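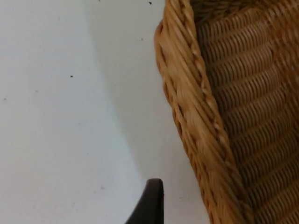 2 min read

Fotum and Asov grippers: common questions
Updated 2024-10-26

Which grippers are you comparing?
The Fotum two-finger and the Asov two-finger, on the same arm at our Plurthorpe bench. The controller is a Kravets for both.

Why use a wicker basket?
A rolled rim is uneven all the way round, and the twist in the strands gives the fingertips ridges to slide over. Smooth plastic tubs told us very little.

How many grasps have you logged?
317 so far, nearly all on the rim. We also tried nine on the woven wall and stopped – the fingers kept catching.

Where is the camera mounted?
At the wrist. Close to the basket you lose most of its outline, so the approach is planned from further back and the near view is only used for the last correction.

Does motion blur matter?
Yes. The weave goes soft when the arm moves quickly. Slowing the last part of the approach helped more than changing the exposure.

Do you clean the table between runs?
Once per session. Small specks on the white top haven't upset the rim detection.

Which gripper is better?
On the rim, the Asov slips less. The Fotum is easier to set up and its fingers can be swapped in five minutes.

Can I have the settings?
The Kravets settings file will go up in November, with notes for firmware 7.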